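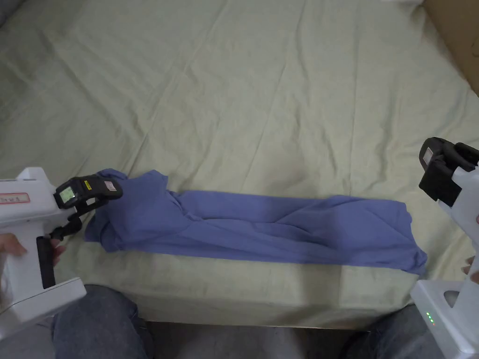

Blue garment in a long strip on the bed, left end still bunched.

Folding on the bed: notes on the strip fold

Linen and Laundry section, Pirnside Household Newsletter

The October meeting at Reltudham dealt with folding on soft surfaces. Most of our written instructions assume a table at hip height. Most members fold on a bed. The two differ enough that the instructions for the strip fold have been rewritten, and the text below replaces the sheet handed out in spring.

The strip fold reduces a long-sleeved top to a band of even width before it is shortened. On a table the band can be made first and flattened afterwards. A mattress gives under the hand, so pressing down on the band pushes the middle into the bedding and lifts both ends. Flattening is therefore done by drawing the fabric outwards from the ends, with very little downward force.

Procedure for a long-sleeved top:

Lay the garment front down, collar away from you, hem square to the edge of the mattress. Bring each sleeve straight across the back. Do not angle the cuffs towards the hem, as is usual on a table, or the lower half of the strip becomes thicker than the upper half.

Fold one side in to the centre line, then the other side over it. Turn the strip so that it lies across the bed in front of you. Hold both ends and draw them apart until the lengthwise ripples shallow out. A bunched end should be opened at this stage. Once the strip has been shortened, the lump is enclosed and cannot be reached without starting again.

Fold in half, then in half again. Heavy knits take one fold fewer.

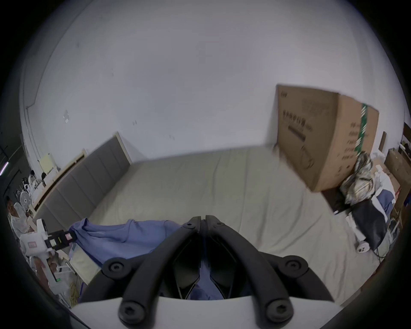 Page last changed: October, 16:20

The order of work matters more than speed. Sleeves come first, and a sleeve left gathered against the body of the garment will carry its folds into every later step. Halyna Shevchuk timed both orders on the same top and found no useful difference between them, but the version with the sleeves done last had to be opened and corrected at the shoulder.

Some members have asked about weight limits. The test garment used for the table in the previous issue was a plain knit of 258 g, folded on a mattress and on a board. On the board the finished packet kept its shape when lifted from one end. On the mattress it did so only if the strip had been drawn out before shortening. Garments much lighter than this slip at the first fold and are better done on a towel laid over the bedding.

Strip length also sets a limit. Up to 61 cm the strip can be drawn out from a standing position with both elbows bent. Longer strips require a straight arm, and the pull is then uneven. Yurii Boiko suggests kneeling beside the bed for these, which works on low frames only.
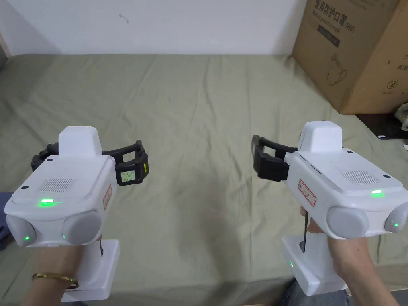 Surface preparation is the part of the method most often left out. Wrinkles in the bottom sheet pass into a light garment folded on top of it, particularly where the wrinkle runs across the strip. Smooth the sheet from the middle outwards and tuck the near side again if it has come loose. Watches and bracelets with clasps or raised settings should come off before handling knits. A thin plain bangle, like the gold one on the left wrist here, is a lesser risk, but it can still pass inside a cuff when a sleeve is being straightened, and Illia Bilyk's revised checklist now lists it with the others. Long sleeves on the person folding should be pushed up for the same reason.

Fitted sheets are the best base, being held at the corners. A flat sheet moves with the garment when the ends are drawn apart. A fleece throw should be removed altogether: friction is too high, and the underside of the strip stays where it is while the upper layer moves.

Duvets are a separate case. A thick duvet gives a domed surface, and a garment placed near its edge slides off as soon as it is released. If the duvet has to stay on, press a shallow level area near the middle and work there. Leave the rest of it alone.

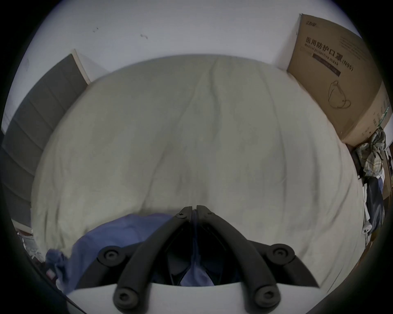

Ornella Fabbri

Correspondence on the above. Liudmyla Tkachuk asks whether a lengthwise crease in the duvet can serve as the centre line for the first fold. It can, provided the crease is straight and the garment is laid with its own centre over it. The crease closes when the duvet is leaned on, so the alignment has to be checked before the second side goes over.

A second letter concerns storage of bulky items beside the bed. Large cartons standing against the wall at the far end do not interfere with the method, which needs clear space on the near side only.

Folding boards remain available from the Clavska shop in Reltudham under order number 3721. The Semeniuk pattern, with 2 hinges, is the one suited to use on a mattress; the single-hinge board tips. Boards on loan from the section should be returned with their cloth covers on.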